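12 August 2018

Gripper comparison, small arm, toy kitchen and fruit. Continues the April notes, where I had only the Tascombe jaw and no proper way to log current. Controller is now the Drenolness board with the newer firmware. Arm geometry unchanged. Link lengths and servo offsets are the same as in the April file, so I have not recopied them.

Jaws under test:

- **Jaw A**: Tascombe pattern, flat blade finger, squared tip. Stiff. No pad.
- **Jaw B**: Clelanar pattern, curved finger, soft pad glued on. Wider by design, more flex at the root.

Both mount on the same wrist bracket with the same two screws. Swap means removing the gripper servo horn, so zero has to be redone each time. I did it by closing on a feeler gauge and storing the raw value. Before I settled on that, I was closing the jaw fully and calling it zero, and Jaw B gave a different number on every swap because the pad compresses. Discard anything in the log with the tag `z0`. The tag `z1` is good.

### Setup

Base plate at the corner of the desk so the gripper can get down to the lower front of the play kitchen. Cables run back over the desk to the grommet. I tried the plate further in first and the elbow ran out of travel before the jaw got level with the knobs.
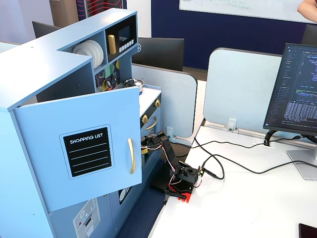 *Arm at the desk corner, gripper toward the oven front and lower knob.*

Supply set as in April. Control loop on the Drenolness side polls position and load from each servo, then writes the goal position. Gripper closes in position mode with a load cutoff. Cutoff is in raw units from the servo, not torque. I have no calibration for it and do not plan to make one for these motors.

Parameters for the whole session unless noted:

| Item | Value |
|---|---|
| Close time limit | 3000 ms |
| Hold before lift | 500 ms |
| Load filter | moving average, short window |
| Retry | off |

Retry is off on purpose. With it on, a second close often rescues a bad first contact and both jaws look the same.

### Kitchen: knob and handle

Jaw A on the lower knob: blade gets a grip if the wrist roll is set first and the approach is straight in. Any sideways error and one finger lands on the knob face, the load rises, and the cutoff stops the close early. The controller then reports "grasped" with nothing between the fingers. This is a logic fault on my side. Load alone is not enough; it needs a check on final position as well. Added `min_gap` to the config. False reports went away for Jaw A.

Jaw B on the same knob: tolerates a worse approach. The pad takes up the error. Turning is poor, though. The pad shears before the knob moves and the finger root twists. Backing off the cutoff made it slip sooner, raising it made the root twist more. Leaving the cutoff where it was.

Oven handle: both jaws hook it. Neither pulls straight. The arm wants to pull along an arc and the shoulder servo lags at the end of the stroke. Splitting the pull into shorter waypoints helped. This has nothing to do with the gripper and should not go into the comparison table.

Wiring at the wrist needs attention. With the roll at its far limit the loop pulls tight and I saw a position error that followed the roll angle. Gave it more slack and the error dropped. The extra slack now gets near the fingers when the wrist is pitched down. Needs a clip.

### Fruit

Moved to the plastic fruit on the gray surface for the free-object runs. Pineapple in front with clear space around its base, the others close together behind it. Target for the isolated pick is the pineapple. Target for the crowded pick is the orange-yellow banana, whose end goes under the big mango-like one.

Isolated pick, Jaw A: the raised grid on the pineapple body is a mixed case. When a blade edge settles between bumps the hold is good. When it rides on top of them the fruit rotates on lift. Final position differs between the two outcomes by more than the servo resolution, so in principle the controller can tell them apart. I wrote a small script to split the log on that value. It works on the clean runs. On the rest the load trace is too noisy to trust.

Isolated pick, Jaw B: pad covers several bumps at once and the rotation is mostly gone. Slower to reach the cutoff, as expected with a soft contact. In a few runs it reached the time limit first, and the controller marked them as failed although the fruit lifted. Those are relabeled by hand. Tag `hand`.

Gripping the crown in place of the body: not recommended with either jaw. It tapers, and the fingers walk up it.

Crowded pick: Jaw A is clearly better at getting in. The thin blade fits beside the banana where the padded finger pushes the neighbors. The approach angle matters a great deal. From low and in front, the blade passes the pineapple on its right side and reaches the banana flank without touching anything else. From above, it meets the mango-like fruit first.

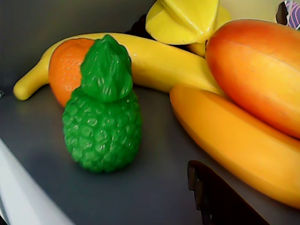 Barbieri disagrees with ranking Jaw A first for the crowded case, and wrote in the margin of the printout that the blade is being credited for its thickness while the pad is being blamed for the finger it is glued to. The suggestion is to put the same pad on the flat blade and rerun before deciding anything about the shape. Also that the time limit should be set per jaw, or the soft one will keep collecting false failures.

Both points accepted. The pad stock is the same width as the blade, so no cutting is needed apart from length. The limit is a global in the Drenolness config at present. It can be moved under the gripper block, which already holds `min_gap` and the cutoff. I will keep the 500 ms hold common to both so the lift timing still lines up between logs.

One thing I do not agree with is the further note that the crowded runs should be dropped. They were made with the good zero and the layout was reset to the tape marks between attempts. They stay in, marked as no-pad.

### Controller notes

Compared the Drenolness board with the old serial adapter for a short while, same jaw, same script.

- Old adapter drops a reply now and then when all servos are polled in one pass. The script fills in the last good value, and that shows up as a flat step in the load trace. I had read those steps as stick-slip in April. They are not. The April remark on stick-slip in the Tascombe jaw should be struck out.
- Drenolness board does not drop replies at the same rate. It does reorder them if the gripper is polled last. Polling the gripper first avoids it. No idea why.
- Temperature readout on the gripper servo works on both. It climbs during long holds with Jaw B, less with Jaw A. The cutoff drifts with it. Let the servo rest between blocks.

### State at end of session

Jaw A is still on the wrist, zero stored as `z1`. Config saved with `min_gap` on and retry off. Logs copied to the shared drive under the session name, `z0` runs moved to a subfolder and left out of the plots.

To do:

- [ ] Pad on flat blade, then repeat isolated and crowded picks
- [ ] Close time limit into the gripper block
- [ ] Clip for the wrist wiring loop
- [ ] Correct the April entry (stick-slip remark)
- [ ] Redo knob turning with Jaw B after stiffening the finger root, thicker print or a rib
- [ ] Ask Clelanar if the finger file exists without the pad recess

The knob runs with Jaw B can wait for the stiffer print. The pad on the blade goes first.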